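Members | Programs | Newsletter | Events | Contact

Newsletter > January 2021 > Program News

Pasaribu Rural Health Network moves its small clinic support program to a regional model

The Pasaribu Rural Health Network has changed the way it supports its smallest member clinics. Until last fall, every clinic that asked for help with billing, hiring or grant paperwork sent the request to the main office in Jader, and whoever had time that week picked it up. Requests came in faster than the office could answer them. By October the wait for a first call back had reached 35 days, and several clinics had stopped asking.

Under the new arrangement the service area is split into two regions. The western region is run out of Jader as before. The eastern region is run out of Fokon, where the network has rented two rooms on the second floor of the old county extension building. Each region has one coordinator and one part-time billing specialist. A clinic now has a single phone number to call and will talk to the same person each time.

The board approved the change for two years. It will look at the numbers after the first year and decide whether a third region in the north makes sense. Clinics north of the river are assigned to Fokon for now, even though a few of them are closer to Jader by road. The reason is workload. The western region already has more clinics, and the eastern office has room to take them.

What the coordinators do

The coordinators are not consultants and they do not run any clinic's business. Their job is to answer questions, review documents before they go out, and connect clinics that are dealing with the same problem. Most of the calls so far have been about three things: telehealth billing codes, credentialing for new nurse practitioners, and the renewal forms for rural health clinic certification. If a question needs a lawyer or an accountant, the coordinator will say so and can provide a list of firms that have worked with member clinics before.

Clinics can also ask for a site visit. Visits are being done by video this winter. A video visit takes most of a morning and covers the front desk, scheduling, billing and records. The clinic manager should plan to be available for all of it, and a provider for the last part if possible. A written summary follows within two weeks, and it goes only to the clinic.
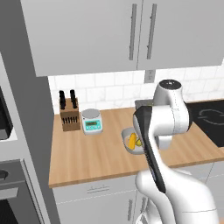 Travel to clinics in person will start again when the board decides it is safe to do so. Clinics that had a visit on the calendar last year and lost it will be first in line. They do not need to apply again, but they should let their coordinator know if the clinic manager or medical director has changed in the meantime.

Recruitment fund

The Stovidine Fund, which helps clinics pay for recruiting, has been moved under the same roof. It used to have its own application, its own deadline and its own mailing address. Now the request goes to the regional coordinator on a two-page form, and there is no deadline. Requests are read once a month.

The fund pays for job postings, background checks, licensing fees and moving costs. It does not pay salaries or signing bonuses. A clinic with fewer than 50 patient visits a week can have 80 percent of its approved costs covered. Larger clinics are covered at half. Keep all receipts - the fund pays after the fact and cannot advance money.

One rule has been dropped. Clinics used to have to show that a position had been open for 150 days before they could apply. Managers said this meant they were already in trouble by the time they qualified, and that a good candidate could come and go in that time. A clinic can now apply as soon as it has notice that someone is leaving.

Manager calls

The monthly call for clinic managers will continue, with one call for each region and a joint call every third month. The first joint call will be on supply ordering and how clinics are handling shared purchasing for gloves and test kits. Anyone who wants a topic added should send it to their coordinator at least a week ahead. Calls are not recorded. Notes are posted in the members' section afterward, without clinic names.

New managers are especially encouraged to join. Turnover in that job has been high across the service area, and a lot of practical knowledge leaves when a manager does. The network is putting together a short binder for people in their first year, with a calendar of reporting dates, sample policies and a list of who to call for what. A draft will go to members for comment in the spring.

What members need to do now

Every clinic should have received a letter with its region and the coordinator's phone number. If the letter did not arrive, call the Jader office and it will be sent again. Please return the enclosed contact sheet even if nothing on it has changed. The old help desk email address still works but will be shut off at the end of March - messages sent there are being forwarded by hand and may be slow.

Dues are not affected by the change.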